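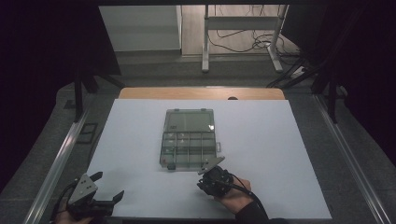
Bought the old Mingate net two seasons ago, one customer wrote to us, and the only thing wrong with it was the crossbar sleeve, so did you fix the sleeve? Yes. Fixed the sleeve. New one is sewn double and has a flap over the end so the pole doesn't chew through it. Fits the old frame too, see spares further down.

Mingate Sideline Kicking Net, 3rd version

In stock. Ships from Girnport. Orders in before noon go out the same day, except Friday, when the truck comes early and you want to be in by 10.

What it is
Freestanding net for kickers and punters to warm up into. Goes up behind the bench or in a backyard or at the end of a gym if the gym will let you. Catches place kicks, punts, kickoffs at warmup effort. Will take a full kickoff from a high school leg all day. College legs fine too, but peg it down or weight it, it will walk backward otherwise.

Can also be used for long snapping with the target panel (sold seperately). Quarterbacks use the same panel for throwing. It isn't built for baseballs or lacrosse balls, the mesh is the wrong size and a lacrosse ball goes straight through. Please stop emailing us about lacrosse balls. Graranside makes a net for that and we carry it, look under Other Sports.

What comes with it
Frame poles, shock corded so they stay in order
Net with the new sleeve, already on the crossbar
Base feet, left and right (marked L and R on the inside, not the outside, sorry)
Ground pegs, 5, one is a spare
Carry bag with shoulder strap
Instruction card

No ball. No tee. No sandbags. Bags are with the tees on the accessories page.

Setup
One person can do it. Two is faster, especially in wind. Lay the whole thing flat first, net side down. Snap the uprights together, then the base, then tip it up. Don't tension the net until it's standing. If you tension it on the ground the uprights bow and the last clip won't reach and you'll think we shipped you a short one. We didn't. Let the clips off, stand it up, start over.

Lean the top a little toward the kicker. The feet have two holes for the strut, use the front hole for place kicks and the back hole for punts. Punts come in higher and the back hole opens the angle. Some people leave it on the back hole for everything. Works okay, but low line drives will come back out at your shins.

Where to stand
Closer than you think. 2 to 3 steps past your follow through is plenty. The further back you go the more kicks miss over the top, and then someone has to go get them out of the band.

For a holder, put them on the side they'll be on in the game. Obvious, but we've watched a lot of warmups.

The mesh
Knotless nylon, black. Knotless is easier on the ball and quieter. Old version was knotted and left little marks on new leather, which equipment managers hated. The new mesh stretches more, so the ball drops at the base and doesn't roll back as far as it did. If you liked the roll back, the knotted net is still available as a spare and clips right on.

Stretch will settle in over the first couple of weeks. Retension once, then leave it alone.

The frame
Steel uprights, fiberglass crossbar. We tried fiberglass all around and it was too whippy. Tried all steel and nobody wanted to carry it. Powder coated. The coat will scratch where the poles go together, that's normal, wipe a bit of wax on there if you play near salt water. Girnport is on the water so we know what it does.

Carry bag
Longer zipper than last time. You can get the net in without folding it like a parachute. Pocket on the outside holds the pegs and the card and a tee, not a kicking block. Bag is the same one we use for the Stougaard pop up target so if you have both, put a tag on them.

Stougaard target panel
Clips to the front of the net on 4 corners, takes a minute. Printed on both sides, punter zones on one, snap target on the other. Snap target height adjusts for punt or field goal. Works on versions 2 and 3 of the net. Won't work on the first one, clips are different.

The panel does wear. If your snappers hit the same spot every day it will go fuzzy in the middle by the end of the season. Flip it or replace it.

Spares
Sleeve only, fits all versions (needs a needle and heavy thread, or we can sew it on for you here, you pay the shipping in)
Net only, knotless
Net only, knotted
Upright, single section
Upright, full set
Foot, left or right - say which one
Pegs, bag of 5
Clips, bag of 50
Bag

Clips are what people lose. Get the bag of clips. The clips from older nets are gray and the current ones are black but they're the same part.

Turf
Don't peg into turf, your AD will call us. Use weight on the feet. There's a loop on each foot for a sandbag handle. A backpack through the loop is not enough, it tips forward when the first good ball goes in. On gym floors put the rubber caps on, they're in the small bag taped inside the lid of the box and get thrown out with the box all the time. We'll send another pair free, just ask.

Wind
Take it down if it's really blowing. It's a sail. If you can't take it down lay it on its face. Warranty doesn't cover a net that blew across a parking lot.

Storage
Dry before you bag it. Wet net in a closed bag over the winter smells awfull and the elastic in the poles goes. If the elastic goes it's not a disaster, the poles still fit together, you just have to sort them out yourself. Order doesn't matter for the uprights, matters for the base.

Warranty
Frame, 2 years. Net, one season. Bag, one season. Keep your order number. We'd rather send a part than take the whole thing back, so tell us what broke and send a photo. Cut mesh isn't covered if a cleat did it. If you ordered through a school, the school has to file the claim, we can't do it with a parent.

Team orders
5 or more nets, call for a price. Bags can be done with a school name, one color print, adds a week. In April and again right before camp it adds more than a week, everybody orders at the same time. Purchase orders okay. Tax exempt form has to come with the order, not after, we can't back it out once it's charged.

Returns
Unused, in the box, full refund. Used once to try it in the yard, we'll still take it, less shipping, if it's clean. Grass stains on the feet are fine.

Questions that keep coming in

Will it fit in a sedan? Yes with the back seat down. In the trunk alone, depends on the trunk.

Will soccer balls work? Fine. It's narrow for shooting practice though, get the wide one.

Is there a youth size? Not this year. The younger kickers do okay on this one with the strut in the front hole. Working on a smaller frame with Stougaard, no date.

Can I leave it up all season? You can. Take the net off the frame in between if you can, sun is harder on it than kicking is.

Does the old frame take the new net? Versions 2 and 3 swap both ways. First version, only the sleeve.

Phone is answered 8 to 4. Leave a message with the order number otherwise, and say which version you have, it's printed on the left foot.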